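Mend the coat, keep the shop

4 min read

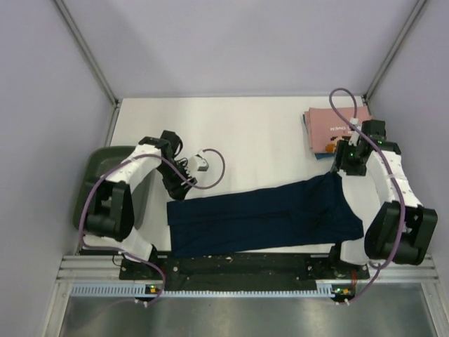 Should a town help pay for a repair shop? It should, if the shop does work that people need and can't easily get done anywhere else.

Lorkthorpe had two menders when I moved here. One closed in September, and the other, Prendow, opens two mornings a week. If the zip goes on your winter coat you can post it to a firm in the city and wait six weeks, or you can throw it out. Most people throw it out. I have done it myself, with a coat that had years left in it.

The usual objection is that mending costs too much. A new zip at Prendow costs more than a cheap jacket from the supermarket, and I don't blame anyone with three children for buying the jacket. But the price of the jacket leaves out the bin lorry and the tip, and we all pay for those through the council tax. Putting a little of that money towards the rent on a small shop seems fair to me.

I have also heard that people should learn to sew. Some should. I can manage a button and a hem. I can't reline a sleeve, and I doubt an evening class would get me there. Skilled work takes years, and the people who can do it have to earn a living while they teach the next lot.

The old market charter of 1712 set aside a stall for a tailor and another for a cobbler, both at half rent. The town was far poorer then and still thought it worth doing. The cobbler's pitch on Grube Lane now sells phone covers.

I would start with one empty unit and a low rent for 2 years, open to anyone who mends clothes or shoes for a living. If it stays quiet, let the lease run out. The unit next to the library has been shut since spring and the council already owns it.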